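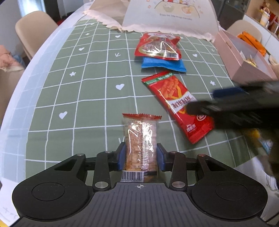
Small packets and a green checked tablecloth, midway through the snack sort.

The first thing Jianhua Cai did when I sat down at her table was push a pile of snacks toward me and ask which one I would pay for. I said I wasn't hungry. She said that had never stopped anybody.

Cai runs a snack-sorting afternoon in Redmont, which she calls Vilora, and charges 20 dollars a head for it. You bring whatever has built up in your kitchen drawers, spread it across a tablecloth and decide what stays. I had my doubts. I can throw out a stale cracker at home for free, and I have the trash can to prove it.

My own haul filled two shopping bags. Most of it was single-serve: one layered something in clear film, one long red packet, one more I couldn't remember buying. Cai's rule is that every packet gets picked up and looked at before it goes anywhere. No sweeping the lot into a bin by color, which was my plan.

It is slow work. Clear wrappers do at least let you see what you're getting, though the shine makes a dull little biscuit look better than it has any right to. The printed ones tell you less. I spent far too long turning over a packet of Kao crackers, looking for a date I could read, and gave up.

Then comes the selling part, and my patience ran thin. The Irnum, a set of stacking drawers that Cai recommends for the keepers, costs 129 dollars. It's a nice enough set of drawers. So is a shoebox, once you take the shoes out. She has 908 names on her mailing list, and I'd like to know how many of them now own expensive furniture for cheap cookies.

"People don't need the drawers," Cai told me when I asked. "They need to stop buying twelve flavors." She still had the order forms out.

I'll give her this – I have bought fewer snacks since January, when I went. The ones I kept are in a mixing bowl on top of the fridge, and I've had to move it twice to get at the cereal.

The next Vilora afternoon is on 29th March. Bring your own bags.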